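Laundry basket

A laundry basket is an open or lidded container used to hold clothing and household linens before or after washing. The term is often used interchangeably with "hamper," although in American usage a hamper is usually a taller, lidded container that stays in one place, while a basket is carried.

Early laundry baskets were woven from willow or split wood. Molded plastic became common in the twentieth century — it was light, did not snag fabric, and could be rinsed clean. Most plastic models have perforated sides, which reduce weight and allow air to reach the contents.
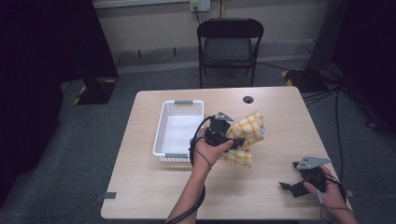
Perforated white plastic basket on a table, with a yellow-and-white patterned cloth to its right.

Rectangular baskets suit folded items such as dish towels and napkins, which can be stacked in rows. Round and oval forms are more often used for unsorted loads. Handles may be cut into the rim, set into the short ends, or attached as separate pieces.

Sizes are commonly stated by volume. Small baskets for kitchen cloths may hold 5 liters, and family baskets 60 liters or more.

See also: Clothesline; Hamper; Linen closet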